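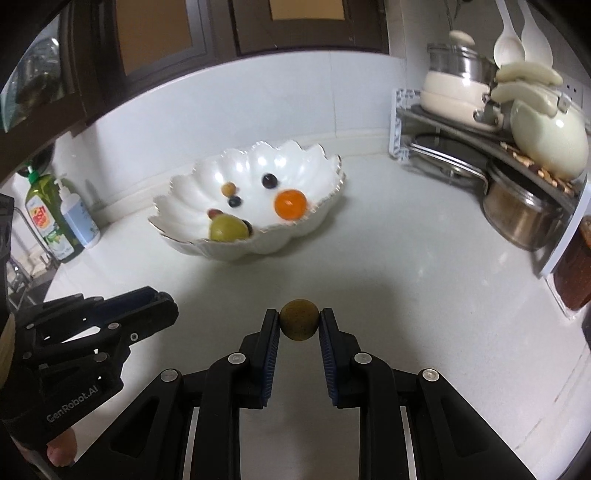
Clukonia开放日，白色台面上的波浪边果盘，前面是一颗橄榄褐色的小果子

去Clukonia看冷库：一次水果保鲜开放日的流水账

九月去了一趟Clukonia的开放日。这家公司做水果进口和分拣，园区在高速出口边上，导航会把人带到货车入口，得倒出来再绕半圈。门口保安发访客贴纸，贴在毛衣上十分钟就卷边，大家后来都拿在手里。

先交代我为什么去。我买水果买得多，也被“新鲜”两个字骗得多。前年冬天订过一箱标着“锁鲜直达”的梨，外皮漂亮得能上挂历，切开从核往外褐了一圈。客服说这是品种特性。从那以后凡是宣传页上写“锁鲜”的，我都想去后厨看一眼，看看锁在哪儿，钥匙归谁。Clukonia的报名页写着“走进从枝头到餐桌的全部旅程”，口气很大，又免费，那就去。

集合在一楼大厅。墙上一整面是世界地图，拉了许多发光的线，终点都在我们站的这个地方。线很好看，问哪条线上现在有货在走，接待的小伙子说这是装饰。行吧。

带队的叫Bimla Pandey，运营部的，戴一副细框眼镜，说话很快，走路也快。她开场讲了一句我记下来的话：“我们的水果从落地到出库不超过20小时。”旁边有人鼓掌。我举手问，从落地开始算，那落地之前呢？她说海运的看航线，空运的当天就到。再问海运占多少，她说这个不方便讲。

所以那20小时，是一段很长的路里最后的一截。这个数字我相信是真的，他们园区里也确实动作麻利，可要是把它印在“从枝头到餐桌”下面，看的人会怎么理解，他们心里有数。

第一站是卸货区。有一辆冷藏车靠在月台上，门帘放下来，胶条把车厢四周围得挺严。Bimla说每一柜到货都先测果心温度，再决定进哪个库。我们看了一次测温，探针扎进一只油桃，读数跳了几下，工人记在表上，那只油桃丢进旁边的桶。有位带孩子来的妈妈问扎过的怎么处理，回答是做饲料。孩子很可惜地看着桶。

这一段我挑不出毛病。工人手很稳，记录是手写的，笔迹从上到下不一样，看得出是不同班次的人填的，比那种打印得整整齐齐的表格让人放心得多。我趁大家往前走，翻了一下挂在墙上的旧页，有两处写着“复测”，旁边签了名。能看到复测，说明有人真的在看。

第二站是分拣线，隔着玻璃看。宣传册里说每颗水果经过68项检测。我在玻璃前面站了挺久，能分得出来的是称重、看颜色、看外形，再有就是靠近末端的人工挑。Bimla解释，68项是把所有品类的检测项加在一起的总数，具体到苹果是一部分，具体到柑橘是另一部分，农残是抽样送实验室，也算在里头。

我问：那一颗蓝莓过几项？

她笑了，说蓝莓主要是按盒看。

这事我在回来的路上还在琢磨。要把不同水果的检查项目加成一个总数，再除回到“每一颗”上，这道算术怎么做的？照这个办法，一家饭馆菜单上有多少道菜，每位客人就都吃了多少道菜。Bimla本人态度很好，问到了就答，没有躲，问题出在宣传册上。写宣传册的人那天没来。

玻璃后面倒是有一样东西让我看住了，就是末端人工挑果的那几位阿姨。机器放过去的一只橙，从她们手底下滚过去，被拿起来捏了一下，放到另一条带子上。问为什么，隔着玻璃听不见。后来Bimla转述：果蒂那里发软，表面还没变，再过两天就塌了。这种手艺册子里一个字没提，册子里全是曲线图和芯片。

中间休息在一间会客厅，有茶，有咖啡，有切好的蜜瓜。蜜瓜味道一般，甜是甜的，没什么香气，冷得牙疼。冰过头的瓜吃不出好坏，我怀疑每一个办试吃的人都知道。我把自己那块放在碟子里捂了一会儿再吃，香气出来了一些，仍旧一般。同桌一位做社区团购的大姐说得更直接，这个瓜采早了。她说看瓜瓤靠皮那一层绿得宽不宽就知道，采早的瓜皮硬，经得住颠，到货漂亮，售后少，就是不好吃。做她们那一行的有时候明知道也要进这样的，顾客退货看的是磕碰，不是味道淡。

我觉得她这段话比上午所有的讲解加起来都有用，跟她换了联系方式。

冷库要穿棉大衣进去。大衣是公用的，袖口油亮，拉链坏了好几件。冷库由一家叫Garg的公司建，也由他们维护，Garg派了个技术员站在门口，主要任务是催我们快点进、快点出，门不能老敞着。这点我很赞成。里面一股湿纸箱和苹果混在一起的味道，码得高，走道窄，地面划了黄线。技术员讲了一通气调的道理：把氧气降下来，让苹果喘气喘得慢一点，老得就慢。真正的气调间是封着的，不能进人，门上有个小窗，窗里面黑。

有人问，一只苹果在里面能放多久。技术员说几个月没问题，管得好可以更久。

全场安静了一下。我猜大家都和我一样，在想自己冰箱里那袋“当季鲜果”是哪一季的。其实长期存放的苹果只要存得好，吃起来没有什么不妥，脆度也不差，国内国外都这么做，谁家春天吃的苹果不是秋天收的呢。我不满的只有一点：既然不丢人，标签上为什么不写采收月份？我把这个问题问了Bimla，她说行业惯例是标包装日期。我说我知道惯例是什么，我问的是贵公司愿不愿意多印一行。她说会反馈。凡是“会反馈”的，我都另起一页记着，这一页现在挺满的。

出冷库以后有一段自由活动，可以看陈列，可以扫码领券，也可以去参观他们的新产品Seltilov。

Seltilov是一种放在果篮或者冰箱里的保鲜小包，说是能吸收乙烯。原理没什么神秘的，乙烯催熟，吸走一些，熟得就慢一些，类似的东西市面上早就有。新的地方在哪里，讲解员说在配方。配方是什么，保密。效果呢，展板上有两张香蕉的对比照，一张黑斑多，一张黑斑少，没写放了几天，没写室温，没写两把香蕉是不是同一天来的。我问有没有完整的测试报告，讲解员去问了同事，同事又去问了别人，最后给我一张名片，让我发邮件。

邮件我发了。写这篇的时候还没有回。

我自己在家里倒是做过类似的试验，条件简陋，不敢拿来当证据，只说感受：密封的盒子里放吸附包有点用，敞口的果盘里放，我没看出分别。厨房空气那么大一片，一个小包能吸多少？展板上的香蕉是放在哪种容器里拍的，也没写。
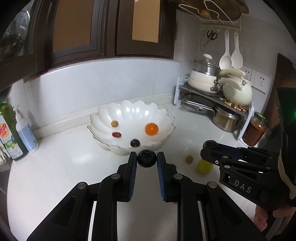
同样的波浪边果盘，前面一颗深色的蓝莓

说到果盘，我要多讲几句摆放。很多人家里都有一只好看的大盘子，买来什么都往里堆，苹果压着香蕉，香蕉旁边是猕猴桃，两天以后苹果没事，别的全软了。苹果放乙烯放得多，猕猴桃又敏感，挨在一起等于催它。这不需要买任何小包，分开放就行。葡萄、蓝莓这类浆果更不该长时间放在外头，洗了更不行，表面那层白霜留着，吃之前再洗。盘子摆着好看，当天要吃的放进去，剩下的回冰箱，做到这一步，大概比任何产品都省钱。Clukonia的讲解里一句也没提这个，我能理解，人家卖的就是水果和小包，没有义务教人少买。

下午是一场讲座，主讲Neelam Tiwari，从Zeltismont来。Zeltismont是给Clukonia供莓果的种植基地，她在那边管采后处理。介绍她的主持人用了“莓果女王”这种词，她上台第一句就说别这么叫，然后把投影调亮，开始讲水果为什么会坏。

这是全天最好的一段，我得承认进场的时候没抱希望。她没有放宣传片，放的是一堆发霉的果子。灰霉长什么样，压伤长什么样，冷害又是什么样，一种一种讲。冷害这个我以前分得不清楚，她讲得明白：有些热带水果怕冷，芒果、香蕉放进家用冰箱，皮上发灰发暗，人以为是坏了，或者以为是商家卖了旧货，问题往往出在自己冰箱里。底下不少人低头笑，估计都干过。

她还讲了采摘。蓝莓变蓝以后还要在枝上多留几天，糖才上得来，可是多留几天就软，就不耐运，所以什么时候下手摘，是味道和损耗之间讨价还价。她说基地每年为这个跟买方吵架，种的人想晚两天，买的人想早两天。主持人在边上笑得有点僵，买方就是Clukonia。

提问环节我抢到一个。我问，那最后一般听谁的？

Neelam说，听付钱的。

她接着补了几句，说近两年好一些，有一部分货走短途，可以晚采，单独装盒，价钱也高一点。我追问这种盒子上有没有标识，顾客怎么认。她看了一眼主持人，主持人说正在规划中。于是我的“会反馈”那一页又添了一行，写的是“规划中”。

讲座以后发伴手礼。报名页上说当天准备了2,000份水果盲盒，先到先得。我排队时听前面的人讲，他是上午那批的，领的是橙子，下午这批变成了苹果加一小包Seltilov。我领到的就是这一种。苹果两只，贴着标，标上有包装日期，没有采收月份。

回家以后两只苹果我是这么处理的：一只当晚切开，果肉白，汁水够，酸味弱，典型的存过一阵子的口感，不难吃。另一只连小包一起放在厨房窗台上，等写完这篇再去看。没有对照，什么也证明不了，纯粹不想把小包直接扔掉。

要不要推荐别人去呢？看你图什么。想带小孩看看大车、大库、传送带，值得，孩子们在分拣线玻璃前面趴着不肯走，大人拉都拉不动。想知道自己买的水果究竟离枝多久，去了也问不出来。路不好走，最好自己开车，接驳车在地铁口等，坐满才发，我回程等得脚凉。棉大衣挑拉链好的拿，手套自己带一副。蜜瓜可以不吃。下午的讲座往前坐，后排投影看不清，霉斑和压伤在后排都是一团黑。

另外要替Bimla Pandey说句公道话。这一天里我大概是最烦人的一个，凡是写着数字的地方都要问一遍出处，她没有翻脸，也没有编。问到不方便讲的，她就说不方便讲。临走在大厅碰上，她问我宣传册里哪一页最别扭，我翻给她看了68项那一页，她拿笔在自己那本上折了个角。改不改另说，下回印新册子的时候我会去要一本。

附几个同去的人问我的问题，一并答在这里。

停车场在园区东侧，免费，出来要让门卫盖章。

可以拍照，冷库里镜头会起雾，分拣线隔着玻璃反光厉害，贴近一点好些。

园区小卖部的水果不比超市便宜，我比了蓝莓和橙子，橙子还略贵。做团购的大姐买了一箱次果，说是外皮有疤、里面一样的，价格合算，她当场剥了一只给我尝，比上午的蜜瓜好吃多了。次果要问收银员才有，架子上不摆。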